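4. What people call the thing on the wall

4.1 Asking without naming

Anyone who has tried to find out what a person calls an everyday object will know the first difficulty, and we may as well own up to having met it early. The moment you say "switch", you have given the game away. In our first few conversations in Drikbridge we did exactly that, and for the rest of the hour we heard very little except "switch" handed politely back to us. People are kind to visitors, and they like to use the visitor's word. We set those early talks aside, although we were fond of them, and they do not form part of the 37 interviews reported in this section.

What we did afterwards was slower and a good deal more enjoyable. We asked people to take us through an ordinary evening at home, from coming in at the door to going off to bed, and then through a morning at the shed, the dairy, the school office or wherever else they spent their working hours. We asked what they did to get the light on, how they stopped the pump, how they let the neighbours know they were at the front door. In this way the names of things came up by themselves, often more than one for the same object within a single answer, and it is that doubling which interests us most.

The interviews were held at kitchen tables for the most part, with the kettle on. A smaller group took place at the trade counter of Getus, the hardware and farm supply shop on the main street, which let us have a corner near the paint for most of October. The counter talks were shorter and noisier, but they have one great virtue: people there were really trying to buy something, and needed to be understood by the person serving them.

4.2 Button, knob, switch

We begin with the small round parts that are worked with a fingertip, since they gave us the widest spread of names. In the trade they are pushbuttons, and the catalogues are quite firm on the matter. Away from the catalogues things are far looser. "Button" was the most usual word in both towns, as one would expect, but "knob" followed closely behind it among older speakers in Gorik, even for parts that cannot be turned at all. One retired dairy worker spoke of "the knob you push" and, a minute later, of "the button you turn", and when we read this back to her she laughed and said that everybody knew which was which.
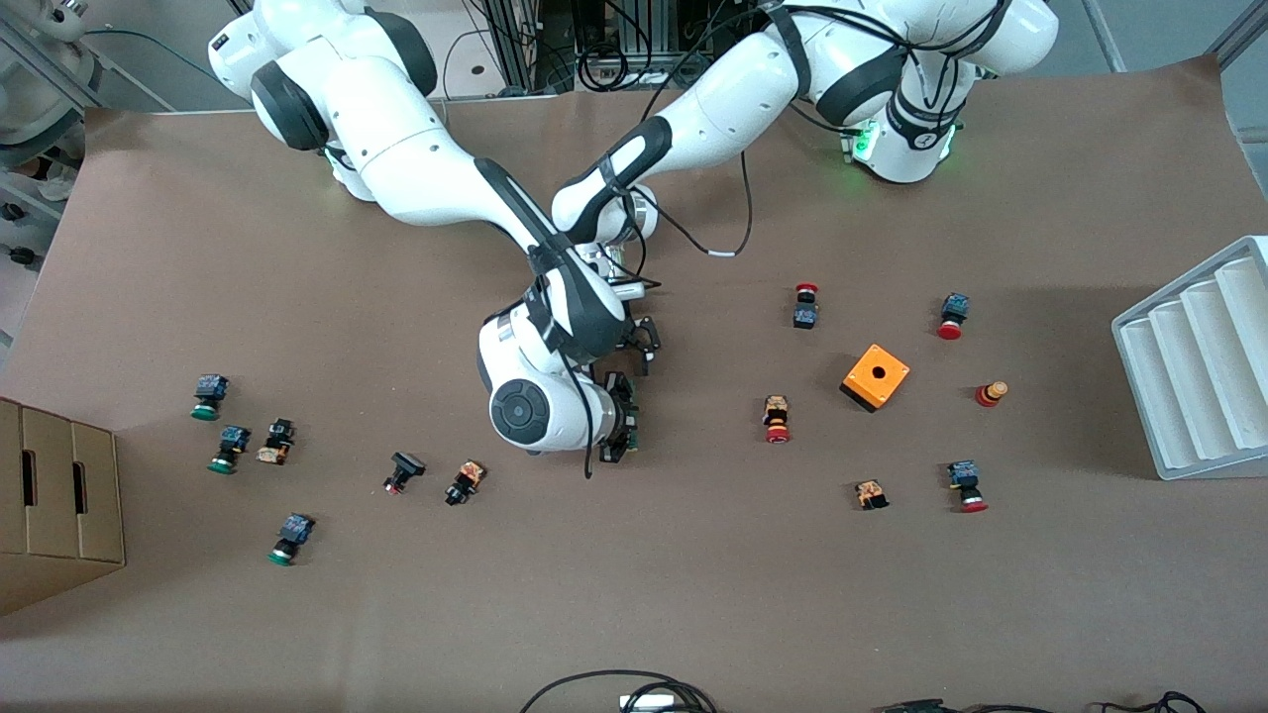 She was quite right about that, of course. In her milking shed there was one thing to be pushed and one thing to be turned, and no listener who had worked there could have mixed them up. The names did not need to do the sorting because the shed had already done it. We met the same ease again and again. Within a household or a workplace the words can drift a long way from the dictionary without causing the least bit of trouble, and it is only when a speaker has to carry the word outside, to a shop or to a tradesperson on the telephone, that it is put to any sort of test.

The word "switch" behaved differently. In Drikbridge it was used freely for nearly anything that makes a thing go or stop going. In Gorik it was held back for things that stay where you put them. A light has a switch because it is up or it is down, and you can see which from across the room; a doorbell has a button, or a push, or in two families a "ringer", but never a switch. Several Gorik speakers were a little shocked when we tried out "the doorbell switch" on them. One man thought it must mean a way of turning the doorbell off, so as to have some peace in the afternoon – a very sensible reading, and one we had not thought of.

We are wary of making too much of the difference between the towns. They are 32 kilometres apart by the river road, they share a high school, and there has been a great deal of marrying back and forth. Still, the pattern held among people who had lived in one place all their lives, and it weakened among those who had moved, as patterns of this sort generally do.

4.3 Colour as a name

A second habit deserves some space. When speakers were tired, hurried or fond of the object in question, they often dropped the noun altogether and let the colour do the work. "Hit the red." "Give the green a go." At the Aranda Street workshops, where a good many of our Drikbridge speakers had been apprentices, this was said to be the only way anyone ever spoke on the floor. Newcomers were told "red's off" in the first hour and after that the noun was hardly heard again.

The habit travels home with people. We recorded "the red" used of a stove control that had been white, on the speaker's own account, for as long as she had owned it. Her husband had been at Aranda Street for many years, and in that kitchen "the red" simply meant the means of turning something off. Their grown children use it still. Their grandchildren, we were told with some pride, use it of the button that closes a game on a telephone.

It would be easy to file this under family jokes and leave it there. We think it is a bit more than that. A colour word that has come loose from its colour and now names a purpose has made a proper journey, of the kind that word histories are full of, and it is a treat to catch one part of the way along. We do not know how far it will go. It may well stop with that one family.

4.4 The throw, the blade and the lever

The older and larger controls have smaller groups of names but more strongly held ones. The knife switch is the best case. Few of our speakers had one at home, but many had met one, in a pump house, in a school science room or in a grandfather's garage, and the memory was usually a vivid one. It is an object that shows you how it works, with the metal coming down to meet the metal, and people tended to name it after whichever part had struck them as children.

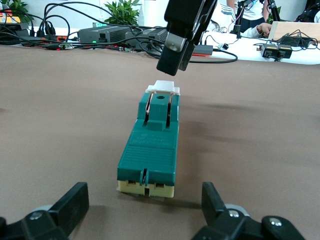
Figure 4. Knife switch with a teal-green plastic body, a small white handle and thin copper blades.

Those who had been allowed to work one called it "the throw" or "the throw-over". Those who had been told to keep well away called it "the blade" or "the chopper". The split followed this line so neatly that by the end of the month we could make a fair guess at a person's childhood from the noun alone, though we tried not to show off about it at the table. "Knife switch" itself was known to most of the people we met at the Getus counter and to very few of the others. Where it was known, it was often offered with a slight change of voice, as one might give the Latin name of a garden plant.

"Lever" made up the remainder. It was the choice of speakers who had the least to do with such things, and it seems to have served them as a safe, roomy word. We noticed that it was nearly always followed by a gesture, the forearm coming down from the elbow, and that the gesture was the same in both towns whatever noun went with it. Our sound recordings do not hold the gestures, and we wish now that we had taken better notes of them.

4.5 At the counter

It remains to say what happened when home words met shop words. The staff at Getus were generous with their time, and kept a notebook for us beside the till in which they wrote down what customers had asked for and what they had gone away with. By the end of our stay it held more than 200 entries, some of them a single word and some running over the page.

The entries show very few failures. A customer asks for "a clicker for the shed". The person serving asks whether it should stay down or come back up. The customer thinks about it, perhaps works an unseen button in the air with a thumb, and says it should come back up, and the thing is settled. Hardly any customer was corrected. The staff took up the customer's word and used it for the rest of the sale, even where they had a different one of their own, and went back to the catalogue word only when writing the docket.

We had expected the shop to pull the local words towards the standard ones, and there are good accounts of that happening in other trades. Our notebook points gently the other way. Two of the longer-serving staff told us that they had picked up "clicker" from customers and now said it at home, and one of them had begun to write it on the shelf labels in pencil, underneath the printed name. A younger colleague, who had come from the city 12 months before, was still holding out for "momentary pushbutton" when we first met. By our last visit "clicker" had appeared in the notebook in that colleague's handwriting too, though with quotation marks.

We turn in the next section to the names for sockets, plugs and leads, where the two towns are much closer together and the main division lies between those who cook and those who do not.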